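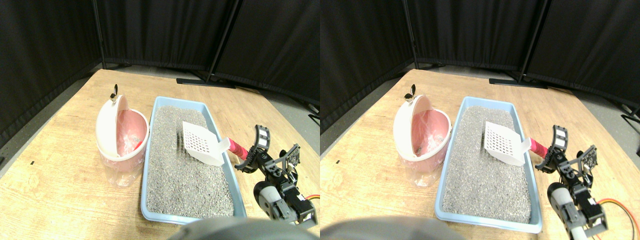

4. Good practice for scooping tasks

6 min read

Scooping is one of the most rewarding jobs you can give the Timon arm, and we love seeing people try it! It is also the job where a sloppy set-up shows up fastest, so this section lays down the station rules that every Skasside bench follows. The first one concerns reach. Put the waste bin right beside the litter tray, lid already open, so that the arm never has to carry a loaded scoop over bare tabletop. The gripper should hold the scoop by the end of its handle, with the handle reaching out past the rim of the tray and the blade left clear to work in the litter. Get those few things right and the rest of the session goes much more smoothly.

4.1 Before you power the arm

1. Clear the table of everything the task doesn't use. Cups, phones and spare screws belong on the Woltateo cart.
2. Check that the arm base is clamped at both corners. Tug it by hand. If it moves at all, tighten it and tug again.
3. Pour in the litter and level it with a flat card. Leave enough rim showing to keep grains off the table.
4. Fit a fresh liner in the bin.
5. Run the arm's cables off the side of the table, well away from the tray. Leave a loose loop at each joint so the arm can turn fully.
6. Place the emergency stop where the operator can hit it without leaning across the arm.

NOTE: Use clean, unused litter only, with stand-in clumps from the Talpur kit. Real waste is never allowed on a shared bench, even for a quick demo.

4.2 Gripping the scoop

1. Start the arm in slow mode and open the jaws all the way.
2. Lay the scoop on the litter yourself, then take your hand out of the work area before you send any command.
3. Close the jaws in small steps. Stop as soon as the handle no longer slides when the arm lifts.
4. Look at the finger pads. They should press evenly on the handle. If one edge is lifting, open up and try again.
5. Lift the scoop clear of the litter and hold it for 6 seconds. A good grip stays put, and it's a great feeling when it does!

CAUTION: Never straighten the scoop by hand while the jaws are closed and the servos are live. Stop the arm, open the jaws, fix the angle, start over.

4.3 Running the task

Keep passes shallow. Deep digging loads the wrist servo and sprays grains over the rim, and you'll be amazed how far they travel. Let the blade drain over the tray before the arm swings toward the bin.

One person runs the arm and one person watches. The watcher has no other job and may call a stop at any time, for any reason, without having to explain it.

Stop and rest the arm after 66 passes. Feel for play in the gripper mount while it sits. Replace the finger pads at 300 passes, or sooner if they look shiny.

NOTE: Write the pass count in the bench log at every stop. If the log is blank, treat the pads as worn out and fit new ones.

4.4 Shutting down

1. Lower the scoop onto the litter and open the jaws.
2. Park the arm, then cut the power.
3. Brush the joints with the soft brush. No compressed air, please, as it drives dust into the servos.
4. Empty the bin, wipe the table and sign the log.

For servo error codes, see code 132 and the entries after it in the Timon fault list.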